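Every few years somebody in Flumstead stands up at a public meeting and says the town was founded as a Christian town. Somebody else stands up and says no, it was founded on liberty of conscience and the founders kept the church at arm's length. Then both of them quote the charter. I have sat through this more times than I care to admit, and I have come to doubt that either side has read past the first page.

The latest round started in March, when the proposal came up to put the opening words of the charter on the wall of the new library annex. "In the sight of God and for the good order of this place," it begins. One camp wanted the whole sentence. The other wanted it to start at "for the good order." The letters column of the Arnidum, which is our newspaper and has been since before anyone can explain the name, ran on this subject for two months.

I am a churchgoer, for what that is worth. I would be glad to learn that the people who laid out these streets were devout. I just don't think the evidence carries the load being put on it.

Start with the sentence itself. Phrases of that kind were standard legal furniture. Wills began with them. So did ship's papers, partnership agreements and, in one case I have held in my hands, a contract for the sale of a mill wheel. When a clerk wrote "in the sight of God" at the top of a document he was doing what a notary does today with a stamp. He may have meant it with his whole heart. We can't tell from the page, and the people who claim they can are guessing.

The charter runs to 60 articles. I read them all over the winter, in the typed copy at the county office, and I would urge anyone who plans to write to the paper to do the same. God appears in the preamble and once again in the form of the oath. The rest is fences, drainage, stray hogs, the width of wagon tires, who may take stone from the creek bed and who must pay for the bridge. Article 41 deals with the Sabbath, and the believers' side quotes it often. What they quote is the ban on trading before noon. They leave out the second half, which exempts the ferry, the tavern and anyone who pays a fee. A holy day you can buy your way out of tells me more about the town's finances than about its faith.

So the secular side wins? I don't think so, and their case bothers me just as much. Their favorite fact is that of the 236 adults in the first town count, only a minority were listed as members of any congregation. This gets repeated as if it settled things. But in those days membership in most of our local churches meant a formal examination, a public account of your conversion, and sometimes a long wait. Plenty of people went every week of their lives and never joined. Others lived a day's ride from a minister. You can't take a membership roll and read it as an attendance sheet, much less as a poll on belief.

They also lean on the fact that the town refused to pay for a meetinghouse. True, it refused. It refused three times. It also refused to pay for a school, a jail and a second well. I have read the minutes, and the word "principle" does not come up. The word "expense" comes up constantly. To turn those votes into a stand for the separation of church and state, you have to give these farmers a philosophy they never got around to writing down.

Then there is the pamphlet that has been going around since spring, put out by a group called Zivgate, which claims that 700 of the first 1000 land grants in the county carried a religious condition. I wanted to see the source. The pamphlet has a footnote, and the footnote points to an earlier pamphlet. The earlier pamphlet has no footnote. I wrote to the address on the back asking where the number came from and received a thank-you card and an envelope for donations. Maybe the figure is right. Until I see a list of those grants I am going to treat it as a number somebody liked.

The other side has its own version of this in the Kivi letter, supposedly written by a founding selectman, in which he hopes the town will be "free of priests and their quarrels." It's a terrific line. It has been printed on tote bags. The original has not been seen since a private sale, the only transcription was made by a man who sold several other letters of doubtful origin, and the spelling is a good deal more modern than anything else from that decade. I would love to be wrong about it, since I like the line too.

What I object to is the habit both camps share of deciding first and looking afterward. The founders of this town were a mixed crowd. Some prayed, some drank, a good many did both, and what they could all agree to sign was a paper about hogs and bridges. They were capable of believing one thing on the road and voting another way once the bill was read out.

As for the library wall, put up the whole sentence or put up none of it. Cutting a quotation in half to make it agree with you is a poor thing to do in a library, whichever half you keep. And if there is money left over, print the 60 articles in a booklet and leave a stack by the door.
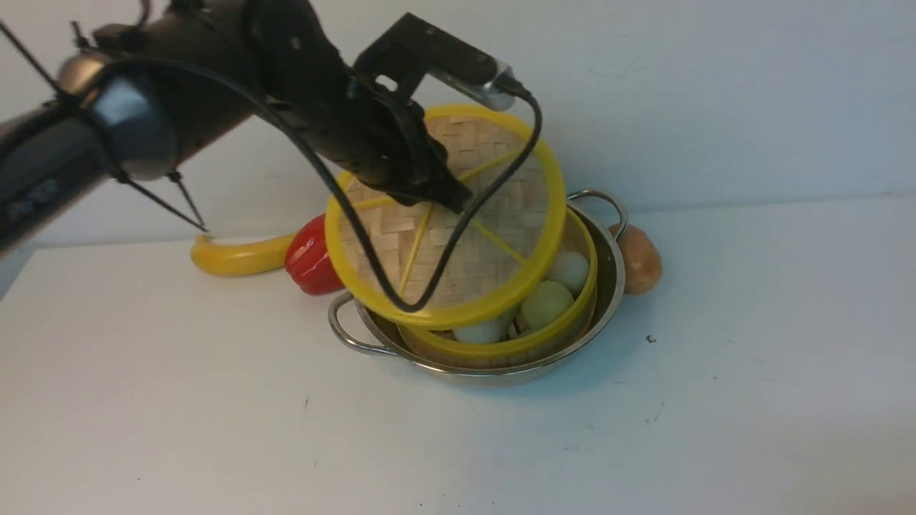 I would start people on Article 17, the one about the creek stone. It takes up most of a page, it was amended four times, and you can practically hear the neighbors shouting at each other in it.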